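Nerncombe workshop issues layout rules for small-object board work

May 28, 2020

The Nerncombe workshop has put out a short set of rules for laying out small household objects on its work boards. The rules cover the board, the sheet that goes on it, the objects and the order in which they are placed. They replace the loose notes that had been passed between benches since the Lazăr series ended.

The first series under the new rules is called Stumis. It uses light everyday items, among them a yellow plastic soap dish and white balls. The series has 132 planned layouts. A second series, Sketine, adds up to 187 more and is due to start in June.

Objects in Stumis were chosen for low weight and plain shape. The soap dish has a raised rim and a slatted base. It lies flat on the board and does not need a mat or tape. A ball placed next to it has no flat side and can roll if the board is not level, so the rules call for a level check before each group of layouts.

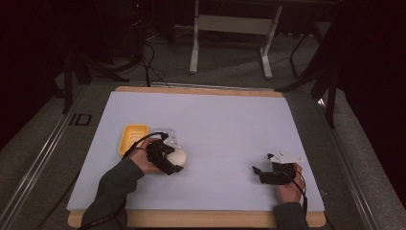 Board and surface

Two surfaces are allowed. The first is a plain white board on a light wooden base. The second is a sheet of pale lavender-blue paper laid over a wooden board. The sheet must lie flat and leave a narrow strip of wood showing along the far and near sides, which makes it easy to tell if the paper has shifted.

White objects are harder to pick out on the white surface. The rules do not ban the pairing, but they ask that both surfaces be used in each series. The same applies to clear plastic, where the walls of a container may show only as thin gray lines against a pale sheet.

Surfaces are wiped between groups of 10 layouts. Marks left by tape or pencil are to be cleaned off before the next group, and a sheet with a crease is replaced. Wiping is done with a dry cloth on paper and a damp one on the bare board. 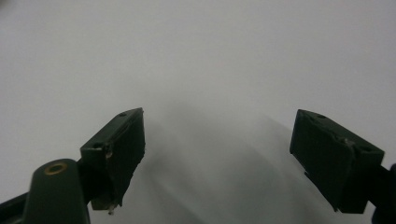 Spare sheets are stored flat in a closed drawer. Sheets that have been rolled tend to lift at the corners, and a lifted corner is enough to move a foam ball. The old notes allowed rolled paper if it was weighted for a day. The new rules drop that option.

Placing the objects

Each Stumis layout uses no more than 3 objects. They may stand in a loose row or be spread across the board, but they may not be stacked. Open space must be left on at least one half of the surface. Items are set down by the edge or rim where they have one. The soap dish is placed with its slots facing up.
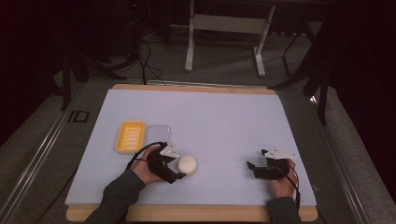

Soap dish, clear container and foam ball on the lavender-blue sheet.

Layouts are logged by number, with the surface and the objects listed in the order they were placed. A layout that is disturbed before it is logged must be set again from the start and keeps its number.

The rules apply to all Stumis work from this week. Layouts from the Lazăr series will not be redone. The object list for Sketine has not been fixed, and changes to the paper size are still under review.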